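Print this page | E-mail this page

Last updated: 11/24/18

Puritz brand refresh – progress report to the Aasen Fund
Prepared by Fitriani Purba, project lead

Work since the October report has gone mostly into the customer survey and the new name hierarchy. The survey closed with 725 usable replies, against a target of 600 in the grant agreement. Wai-kit Yau has finished coding the open answers and the tables are attached as Appendix B.

The main finding is that buyers know the Puritz name but don't connect it with the Zulton range. Many respondents thought Zulton was a competitor. We have dropped the plan to give Zulton its own colour scheme and will bring it under the parent name, with one logo and one style of label.
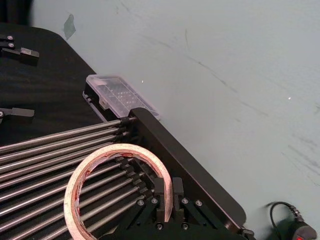
Steel rods beside a black rail.

Packaging is behind. Danatus returned the first label proofs with the wrong grey, and the second set has not arrived. Rania Amrani is handling this and expects to sign off 3 of the 4 label sizes before the holiday shutdown. The large size needs a new die and will follow in the new year.

The dealer kit is written. Gilang Lubis sent it to 96 dealers for comment. Replies so far are mainly about the price sheet – they want trade and retail prices on separate pages, and we will make that change.

Spending is within budget except for translation, which ran over when the catalogue grew. We ask to move the unspent travel money to cover it. Kurniawati Wattimena has the revised figures and can send them on request.

Next period: label sign-off, final dealer kit, and a draft advertising schedule for the spring.

Print this page | E-mail this page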